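Sodness opens shared kitchen in Grinton with donated tableware

GRINTON, October 17, 2022 — Sodness, the housing association, has opened a shared kitchen for the residents of its Feseck building. The kitchen is on the ground floor and can be used every day by all tenants, also those who have a small kitchen of their own.

The work started in February. The old cabinets were repaired and painted, and the sink was moved closer to the window. After this, Sodness asked the households of Grinton to give plates, bowls and cups which they do not need anymore. The answer was very generous: 916 pieces arrived, and 627 of them were chosen for the kitchen. The others went to the Kushwaha secondhand store on the market square.

The association decided not to buy new matching sets. Residents said in a survey that they prefer tableware with some history — plates with fruit, bowls with flowers, the kind many of them remember from their parents' home. 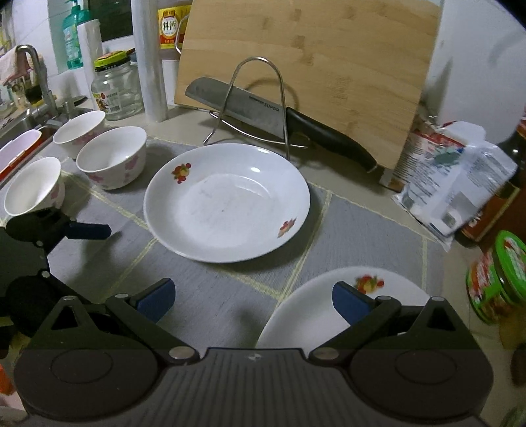
White plates with fruit decals and bowls with pink floral patterns on the kitchen counter at Feseck.

Groups of up to 12 persons can reserve the kitchen for a shared meal. Reservation is free of charge for tenants and is made at the Sodness office in Grinton. Further donations of tableware are accepted again from February, at the same office.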